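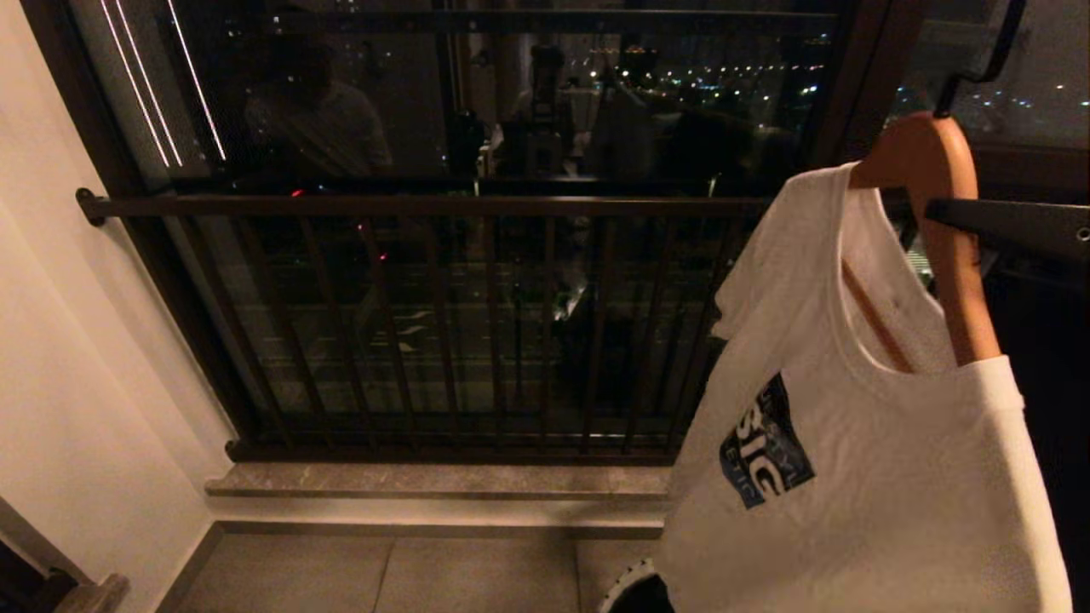 Drying Shirts Without a Dryer (or a Balcony)

Hello again from the land of damp laundry! A few of you wrote back after the last newsletter asking how I manage a week of washing in an apartment with no dryer, no yard and a landlord who has rules about anything hung outside. So this week it's laundry, and if you only come for the recipes you can skip down to the soup.

My whole system is hangers. I used to have one of those folding racks, the kind with the plastic joints, and it took up the entire hallway and pinched my fingers every time I closed it. It finally gave up in July and I never replaced it. Now T-shirts and blouses go straight from the washer onto wooden hangers, and I put them up near the big window at night, when I'm done walking back and forth in there and I won't get a wet sleeve in the face. By breakfast most of them are ready to go in the closet, still on the same hanger. No folding! I can't tell you how happy that makes me.

Why wooden? Wire ones leave those little horns in the shoulders, and I had a rusty one ruin a white tee once (never again). Plastic is fine for light things, but a heavy cotton shirt straight out of the wash bends it into a frown. I bought a pack of 8 from Bekis, the housewares place next to the bus station, and paid 17 dollars, and then I went back for another pack the same week. If yours feel rough, run a bit of fine sandpaper along the shoulders before you hang anything knit on them.

Now, the part where I have opinions. Before a T-shirt goes on the hanger, give it one good snap by the hem, like you're shaking out a rug. Then put the hanger in from the bottom, never through the neck. A wet neckband stretches if you so much as look at it, and then you've got a shirt that slides off one shoulder for the rest of its life. Smooth the front down with your hands, tug the side seams straight, and pull the sleeves out flat so they don't dry stuck to themselves. It takes less time than ironing, and I haven't ironed a T-shirt in four years.

Leave space between things, too. A hand's width is good. I know it's tempting to cram the whole load in together, but then the middle ones are still clammy in the morning and they get that smell, you know the one, and you have to wash them all over again. On rainy nights I put the little Werel fan on low and point it at the floor below the shirts. On dry nights I don't bother.

I do keep everything off the glass. Windows sweat when it's cold out, and a sleeve pressed up against one will never dry. Same goes for the safety railing. I wiped mine down with a white cloth one time and, well, the cloth was not white afterward. If you must use a railing for socks, wash it first with warm water and a drop of dish soap, and dry it properly, all the way down the bars. An old sock over your hand is the best tool for that job.

And then I turn off the washer, make a cup of tea and stand there for a while looking out at the lights. It's the nicest part of laundry night.

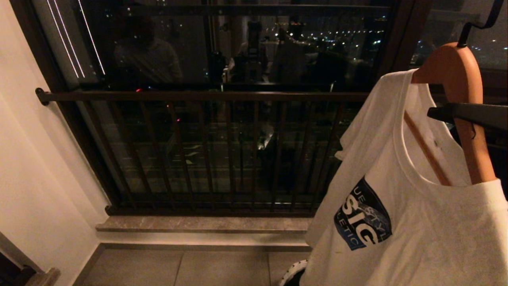 City lights through the railing, mixed up with the room behind

One correction from last time: the Batulov stain soap comes in a bar only, there is no liquid, and I'm sorry to the reader who went to two stores looking for it. The Manalastas laundry bags I mentioned are back in stock, 50 cents off if you bring in an old one with a busted zipper.

Next issue I want to tackle sweaters, which do not go on hangers, please don't put your sweaters on hangers. If you have a good way to dry them flat in a small place, hit reply and tell me, I'm still using the top of the bookcase and a bath towel.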